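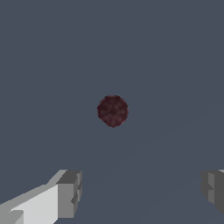
## 4. What the regulars told me about the room

*Figure 4. A simulated dark maroon sphere against a flat slate blue-grey surface.*

I should say up front that I'd been going to shows at the Clorby for years before it became a field site, so I'm hardly a neutral party in this section. I've stood at the back by the merch table, I've stood at the front and regretted it, and I've had plenty of arguments in the car park about whether Katona were better before they got a keyboard player. (They were. I'll try to keep that out of the analysis.)

The interviews came to 22 in all, most of them done over a beer or a hot chips dinner before doors. I asked everyone the same opening question, which was simply where they liked to stand, and let things wander from there. I'd expected to hear about sightlines. What I got instead was a lot of talk about the floor – how it bounces near the left stack, how you feel the kick drum in your shins before you hear it, how it all goes to mud once you're past the pillar.

Ayman Moussa, who has mixed there since the old desk was still in, put it more bluntly: "The room holds 359 and it sounds right at maybe half that." He reckons bodies soak up the top end, so a full house makes the guitars go woolly, and he'll push them up to compensate. Ulstead's crowd apparently noticed. Several people I spoke to after that gig said the guitars were "miles louder than on the record" and were thrilled about it, with no idea it had anything to do with how many of them had turned up!

There was a split by age too, though I'd be careful with it given the numbers. Older regulars talked about particular nights and could tell me the set order, sometimes with real venom about what got dropped. Younger ones talked about particular songs, and more than one had learnt the Evo set from phone clips before ever hearing it in the room. For them the live version was the one being checked against something, and the missing second chorus in the closer came up again and again.

I went back in January to ask a few of the same people the same things, and their favourite spots had mostly stayed put. Two had moved forward. One had moved to the balcony with a bad knee and told me the bass up there was rubbish. I take up the balcony recordings in Section 5.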